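Hunel Open Day

The Hunel Open Day is a public event held each March by Skaltano, a company that writes control software for robot arms and hands. It takes place at the company's offices in Brekamora and is free to attend. Visitors book a time slot in advance, and attendance is limited to 300.

The event is named after Hunel, the simulation program Skaltano uses to test grasping methods before they are tried on physical machines. Early editions consisted of a talk and a short film. Live demonstrations were added later, after the company moved into the former Omerović printing works.

Format

Groups of up to 37 people are shown through the building in a visit lasting 90 minutes. The first part is an introduction to how a task is set up in software, including the shape and weight given to each object. The second part is a series of 8 demonstrations, run on large screens by the staff who work on them. Visitors may ask for a run to be repeated with the objects in new positions.

Demonstrations

The best-attended demonstration is the small-parts task. A multi-fingered hand on a large arm works among small colored pieces on a simulated wooden tabletop.

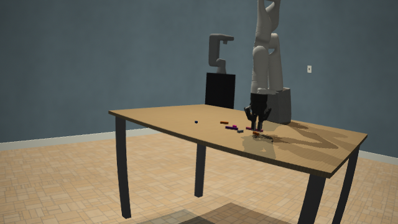
Why are the demonstrations run in simulation?
A simulated task can be reset in seconds and repeated many times without wear on equipment.

Other demonstrations cover stacking, turning a knob and passing an object between two arms. Printed notes are handed out at the door in English and German. Children under 12 must be with an adult.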